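# Nettoyer son clavier et sa souris sans croire aux miracles

Tous les six mois, on me vante un nouveau produit pour nettoyer le poste de travail. Gel visqueux, lingettes « antistatiques », bombe à air sec vendue au prix d'un bon repas. J'en ai essayé pas mal et je reste peu convaincu. La méthode qui suit demande 18 minutes, un chiffon microfibre, des cotons-tiges et de l'alcool isopropylique.

## Avant de commencer

Éteignez l'ordinateur, débranchez ce qui a un fil, sortez les piles du reste. Mon collègue Traian Tudose soutient qu'on peut tout faire sous tension. Il a aussi envoyé un courriel vide à 206 destinataires en frottant sa touche Entrée, alors chacun jugera.

## Le clavier

1. Retournez-le et tapotez le dos. Les miettes tombent, pas toutes.
2. Passez un pinceau souple entre les rangées, toujours dans le même sens.
3. Humidifiez le chiffon – humidifiez, j'insiste – et frottez le dessus des touches.
4. Pour les traces grasses, un coton-tige à peine imbibé d'alcool. Essayez d'abord sur une touche dont vous ne vous servez jamais.

Le gel à modeler, lui, ramasse la poussière de surface et laisse parfois un morceau de lui-même au fond. Celui de Rullbridge m'a coûté une soirée à la pince à épiler.
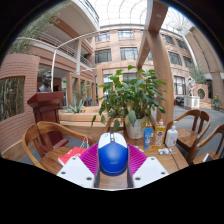 ## La souris

Commencez par les patins, sous la coque. C'est là que se forme la croûte grise qui freine le geste, et un ongle suffit souvent à la décoller. Essuyez ensuite la fenêtre du capteur avec un coton-tige sec. L'alcool y est inutile dans la plupart des cas, quoi qu'en disent les notices.

Pour la molette, faites-la tourner contre un coton-tige légèrement imbibé. Si elle saute encore des lignes après ça, le problème est ailleurs, et aucun spray « rénovateur » n'y changera grand-chose.

## À quelle fréquence ?

J'ai lu « chaque semaine » sur le blog de Rarkier, qui vend des lingettes. Je le fais en novembre et au printemps, plus les jours de café renversé. Tincuța Furtună, qui partage mon bureau, trouve que c'est trop peu. Son clavier n'est pas plus propre que le mien.

Laissez sécher 13 minutes avant de rebrancher.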